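3.2 Meal records and kitchen layout

Households kept a paper diary for 4 weeks in April, one line per meal, and posted it back on the last Wednesday. 262 diaries came in, 157 from Purstead and the rest from Oretberg. Blank pages were treated as missing, not as skipped meals (see Bhatt coding sheet). Snacks eaten standing up – a real problem in the pilot – got there own column this time.

Fruit was logged by piece, sauces by spoonful. Fruit left out in view was coded V, fruit in a cupboard or fridge C. Ketchup on the same plate as the food counted once only. Coding by Abhishek Bisht, second pass by the Surnari group, disagreements settled by phone.
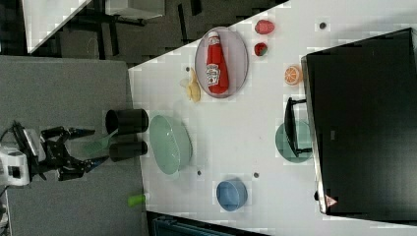
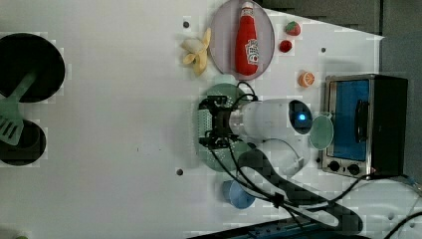
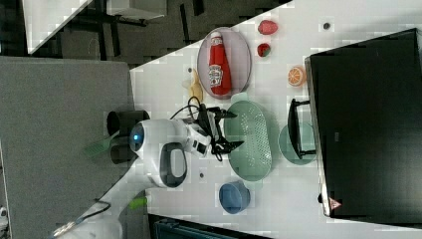
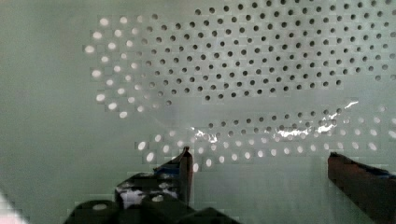

Figure 2. Table surfaces and small items (first three); perforated panel, close up (last).

3.3 Results by town

Purstead households logged more fruit at breakfast, Oretberg more in the evening. V homes ate more fruit than C homes in both towns. Shop distance made little diference once household size was in – longest trip 820 metres, so not much spread to work with. Sauce use tracked evening meals only. Weekend lines were shorter and harder to read, two coders needed for most of them. Age of the cook not asked, should have been.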